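The Difficult Color

Why yellow is loved on the sample card and feared on the wall

When I moved to Fillby, the first thing I bought for my new apartment was a can of yellow paint. I come from a country where kitchens are yellow almost by law. My grandmother had a yellow kitchen, and the neighbors on both sides had one too, and I believed that a kitchen of another color was simply a kitchen which was not finished yet.

The shade was called Nudita 40. On the card it looked like the inside of a lemon cake. On the wall, at seven in the morning, it looked like the inside of a headlight. I drank my coffee in the hallway for one week and then I went back to the shop.

The shop is Timmermans, on the street behind the station, and they were not surprised to see me. Yellow, they told me, comes back more than any other color. They keep 512 shades in the big book on the counter, and 92 of them are some kind of yellow, from nearly white to nearly brown. People take a long time to choose from these pages. With blue they point and pay.

I wanted to understand why this is so, and I have spent a good part of the spring asking painters, shopkeepers and my own neighbors. The painters all gave me the same first explanation. Yellow throws itself around. Put it on four walls and each wall lights up the other, so the room becomes stronger than the card by a step or even two steps. A grey does this also, but we do not notice it, or we do not mind. One painter told me that he always orders his yellows paler than the customer wants, and that he has never had a complaint about it.

The second explanation is the window. In my old country the kitchen windows are small and deep, and the light arrives tired. A strong yellow there is a kindness. My kitchen in Fillby has a window almost as wide as the room, and it looks to the east.

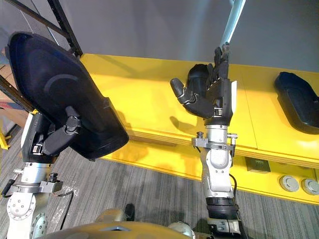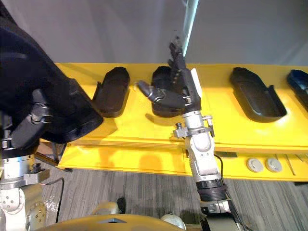
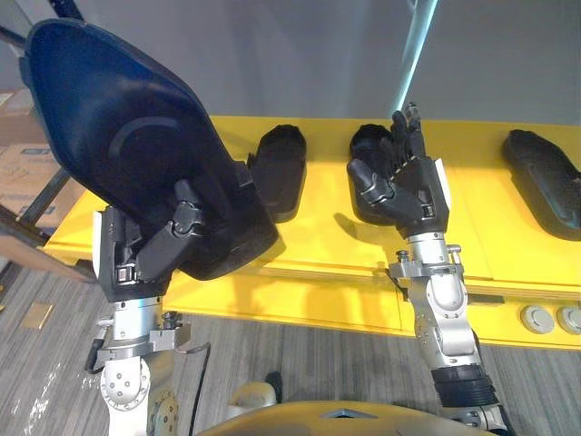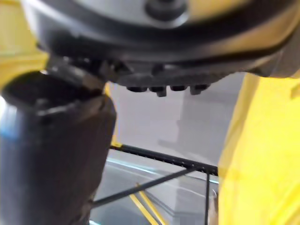
The third explanation, and for me the most useful one, is about company. Yellow is a color which needs quiet neighbors. A decorator who works mostly with offices and schools says she will happily use the brightest yellow in the book, but on one thing only, and that thing should be long and low. The table in the second picture follows her rule very well: it is bright yellow from one side to the other, the wall behind it is plain light grey, and the carpet below is grey too, with stripes. Nothing there is fighting with it. If you paint that same wall yellow, she says, the table disappears and you have a headache. She has given this advice to many families, and most of them still ask for the wall.

The people of Fillby have their own history with the color. The Flondus buses were yellow for as long as anyone can remember, then they were changed to a dark green, and there was a small war of letters in the local paper. Old passengers wrote that they could not see the bus coming in the rain. Younger ones wrote that the green was more elegant. In the end the company kept the green and painted the doors yellow, and I must say it looks good. It is also the decorator's rule again, on wheels.

I asked at Timmermans what they recommend to somebody like me, who wants her grandmother's kitchen but has the wrong window. They sold me a small can this time. I should paint the inside of one cupboard, they said, and live with it until June. So now I have white walls, and each time I open the door to take a cup there is Nudita 40 behind the plates, very loud, for as long as I keep the door open. Last night I noticed that I had left it open during the whole dinner. I am thinking about the second cupboard.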